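13 May 2025

Fabric wear, cotton jersey, batch 2. Continuing from the Danzer rig log. Zeyu Luo has the first half of the batch, I have the rest.

Purpose is still to find out how much of the shrinkage we see after laundering is real fiber relaxation and how much is distortion from the dryer. Swatches were cut before anyone marked the grain, so the first set is discarded. 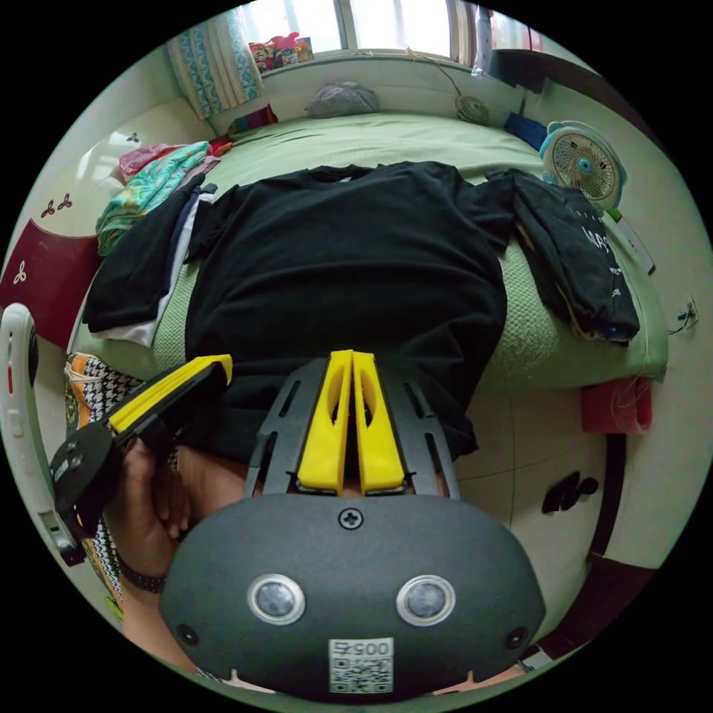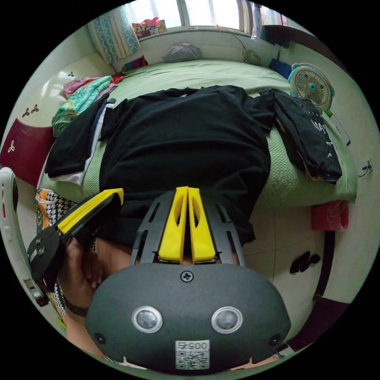
Bed in both; the black T-shirt is spread out in the second.

Wash at 30, line dry, rest overnight on the rack before measuring. Length and width taken between sewn marks, three readings each, middle one kept. Pen marks bled on the dark jersey last time, so white polyester thread from now on. Stitch through one layer only. Two swatches puckered where the thread was pulled tight and I have left them out.

Abrasion: Torkent head, felt pad, 2000 cycles, stop and inspect at the halfway point. The pad was changed before swatch 27. The old one had glazed over on one side and readings were drifting low before that, so treat the previous four as suspect. Zeyu thinks the drift is the arm weight creeping along its rail. Possible – the set screw was slack when I checked. Tightened, marked with paint.

Pilling grades by eye against the Plestau cards, north window, lamp off. We disagree by half a grade on most of the dark swatches. Keep both grades in the sheet, do not average.

Humidity in the room is still not controlled. Logger is back from Grurnville but the clock resets when the battery is pulled. Set it by hand.

To do: recut 50 mm strips along the wale, order felt, ask for the September mill certificate again.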